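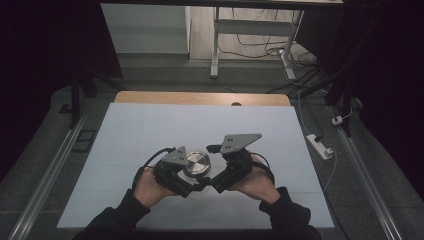
Pale blue-gray top with a shiny metal disk on it

Topic: White or soft gray for a worktable top? Going around in circles

larkspur_lane
Hi everyone, long-time reader and only a sometimes poster, so please be gentle! I have a big old table in the back room that I use for everything, sewing, wrapping presents, the bills, fixing whatever broke that week, and after 13 years the top is finally beyond saving. I want to sand it down and paint it over a long weekend in October while the windows can still be open. What I can't settle is the color. My heart says white, clean and cheerful, with the morning light coming in. My sister says I'll hate it by Christmas and should go with a pale gray or a gray that leans blue. The room faces east and gets quite dim by four in the afternoon. I've been looking at the Stelen eggshell in either one and the store in Sandeck will mix a small can, but I'd love to hear from people who have lived with a light top and not just painted one.

mossybank
Oh, welcome! I painted my potting bench white and then my sewing table gray a couple of years later, so I've lived on both sides of this. Gray, gray, gray. White is lovely for the first week, and then you notice that every pencil mark, every bit of lint and every ring from a coffee mug shows from the doorway. I also found that I was squinting in the mornings. With a pale gray my eyes just relax, and dropped pins are still easy to find. I'd go a shade lighter than you think you want, as the little paint chips always look paler than the finished thing.

tinroof
Respectfully, I'm going to disagree with mossybank, and I say this as somebody who has taken plenty of good advice from her over the years. A dim room in the afternoon wants white. My table sits in a north room and I tried gray first, and from November to March it felt like working on a sidewalk. White bounces the lamp back up at you. Yes, it gets dirty. I wipe it! It takes me less time than boiling the kettle. The glare trouble is a matter of sheen more than color, so skip the eggshell and buy a true matte, and put a water-based clear coat over it that is also matte. Two thin coats, sanded very lightly with 400 grit in between.

larkspur_lane
Thank you both, and of course now I'm even more torn, ha. I hadn't thought about the sheen at all. tinroof, doesn't the matte stain? I have a grandson who paints with great enthusiasm and not much aim.

tinroof
It will stain if you leave it bare, no question. The clear coat is what saves you. I used the Zemness one and let it sit a good long while before I put anything heavy on it, and the only mark I've got is from a hot pan that should never have been there in the first place (my own fault, I was talking on the phone). The other thing I'd say in favor of matte white is that a wall-to-wall plain white never looks as flat as people fear. You get soft grays across it as the light falls off, and a little speckle if you look at it from down low, and I find that very easy on the eyes.

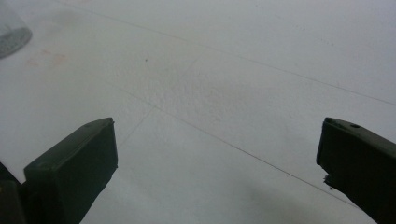

mossybank
Well, I'll give you the sheen, that's good advice whichever way she goes. But I still think white asks more of a person than they expect when they're standing in the paint aisle. It asks you to be tidy! I'm not tidy. I have scraps of fabric out for weeks at a time, and on gray they look like a project, while on white they looked like a mess I was behind on. Maybe that's only me.

butterdish
Jumping in with a third opinion that will help no one. I painted mine a warm cream and have been very happy with it. Cream forgives tea. If you sew, though, be careful with any color that has yellow in it, as it makes matching thread a chore. I do all my matching over at the window now.

larkspur_lane
butterdish, that's a really useful point, I match thread constantly. So cream is out, I think, and maybe the bluer grays are out too for the same reason?

mossybank
A blue-gray will nudge your colors a bit, yes. Mine is a plain middle-of-the-road gray and I've had no trouble. Buy the sample pots, paint two big pieces of cardboard, lay them on the table and leave them there from breakfast to bedtime.

tinroof
Seconding the cardboard. Put your lamp on too, the one you really use, and look at them once it's dark out.

larkspur_lane
Cardboard it is! I'm driving over to Sandeck on Friday for the sample pots, one white and one gray, both matte. The sanding I'm dreading, but there's a nice radio play I've been saving up for it. Does anybody know if I need a primer over old varnish if I've sanded it well, or can I go straight on?

tinroof
Primer. Please use primer.

mossybank
On that we agree completely.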